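About Flaltinwood

Flaltinwood is a small theater school that teaches adults to act, mostly in the evenings and mostly after they have already had a full day of pretending to be interested in things. We opened in 2000 in the upstairs room of a carpet store, which had wonderful acoustics in the sense that it had none at all. You could shout a whole tragedy up there and the man measuring stair runners below would never look up.

The school was started by Yufang Hou, who had spent years as a stage manager and had grown tired of watching gifted people walk into furniture. Her idea was that a beginner should learn how a stage works before learning how to cry on one. She still teaches the first class of every term. It covers how to enter a room, how to stand in it, and how to leave without apologizing. Students tend to think this will be easy.

We run 2 terms a year, with 3 levels in each.

Level One is for people who have never done this, or who did it once in seventh grade and have been talking about it ever since. Level Two is scene work, in pairs. We choose the pairs, and we've heard all the arguments. Level Three puts on a full play at the end of term, in front of an audience made up of spouses, coworkers and at least one person who thought it was the comedy night next door.

How we teach

We don't ask anyone to be a tree. We did try it for a while in the early days, and the trees were fine, but they never seemed to lead anywhere. What we do ask is that you learn your lines by week 4, show up on time, and watch other people's scenes with the same attention you'd like for your own. Phones go in the basket. The basket has heard some remarkable ringtones.
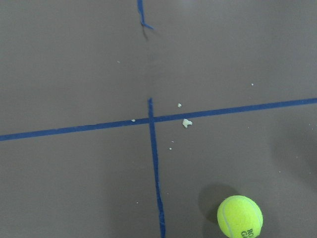 Blocking is the part of the craft that gets the least respect and causes the most bruises. It means deciding who goes where and when, and then doing it the same way every night so the person carrying the soup knows where you'll be. Some schools hand out diagrams. We prefer blue tape on a gray floor, one long strip with another crossing it, and a teacher saying "no, the other left" for as long as it takes. By the middle of term most students can find their spot without looking down. The others develop a thoughtful downward gaze that reviewers in the family have called "very moving."

Voice work takes up a good part of every class. You will hum. You will say the same sentence to the back wall until the back wall seems convinced. Former students report that this has helped them in meetings, at drive-through windows and with large dogs, though we make no promises about the dogs.

Where we are now

The carpet store closed, and we moved into the old Doda building, which had been a button warehouse. We found buttons for years. We share the ground floor with Deng, a bakery that starts work at about the hour our cast parties end, and relations are friendly as long as we keep off their loading dock. The front door sticks in damp weather. Lift and push.
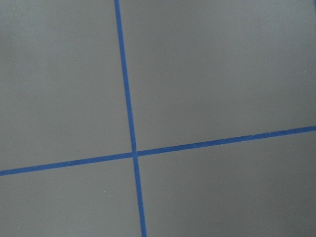
Cross marks the spot.

Our end-of-term show this time is "The Lelitz Inheritance," a country house mystery with more doors than our budget strictly allows. Two of them are real. It opens on Tue 1 December and runs until the Saturday. Tickets go on sale in November at the front desk, where you may pay by card or in cash, and where you will probably be asked if you've ever thought about acting.

Joining us

There is no audition for Level One. Fill out the form at the desk, wear shoes you can move in, and bring a pencil, as scripts get changed and pens leave regrets. If you'd like to sit in on a class before signing up, you're welcome to any session in the first two weeks of term. Sit at the side, keep your coat off the piano, and please don't prompt.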